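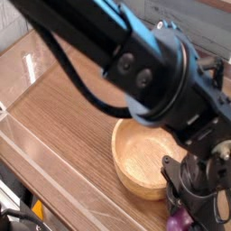 4. Moving to your new phone

This section covers moving contacts, messages, photos and apps from an older phone to the Trala. Set aside an hour if you have a lot of photos. You can skip this section and come back to it later from Settings > System > Move data.

Before you start

Charge both phones to at least 64 percent. The transfer will not begin below that level on either phone.

Update the Esetti Transfer app on the old phone. Versions released before February do not copy call history.

Note: Your SIM card can be in either phone during the transfer. If you use an eSIM, leave it on the old phone until you reach section 5.

4.1 Connecting the two phones

1. Turn on Wi-Fi and Bluetooth on both phones.

2. On the Trala, open Move data and tap Receive. A code with 6 digits appears.

3. On the old phone, open Esetti Transfer, tap Send and type in the code. The code expires after two minutes. Tap New code if you need another.

4. Check that the same phone name is shown on both screens, then tap Connect.

If the phones do not find each other, turn off any VPN and try again. A cable connection also works – plug a USB-C cable into both phones and tap Use cable when asked.

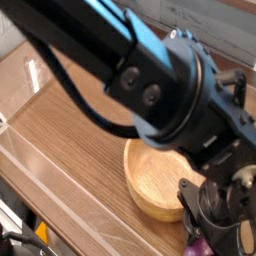 4.2 Choosing what to copy

1. Wait for the list to load. Photos and videos are counted last, so the total size may change while you watch.

2. Clear the check box next to anything you do not want. Tap the arrow beside Photos to choose single albums.

3. Compare the total with the free space shown at the bottom. If the total is in red, remove something.

4. Tap Start and leave both screens on.

Caution: Do not restart either phone during the copy. Messages are written in one block at the end, and a restart means copying all of them again.

4.3 What does not move

Banking apps, saved fingerprints and downloads from streaming services stay on the old phone. Alarms are copied but switched off. Apps are installed again from the store, and you will have to sign in to most of them.

Chats in Gallis need their own backup. Open Gallis on the old phone, make a backup, and restore it on the Trala before you sign out of the old one.

4.4 Error codes

331 – The connection was lost. Move the phones closer together and tap Resume. Files already copied are kept.

3,383 – The old phone is using a work profile. Ask your company's IT desk to allow transfers, or copy personal data only.

Any other code – Write it down and contact Charbonneau Support from the Help menu.

4.5 After the transfer

1. Open Contacts and Photos and look for a few recent items.

2. Turn your alarms back on.

3. Keep the old phone unchanged for a few days before you erase it.

Section text by Lenuța Voicu, checked by Valentin Pîrvu. Last revised 13th April.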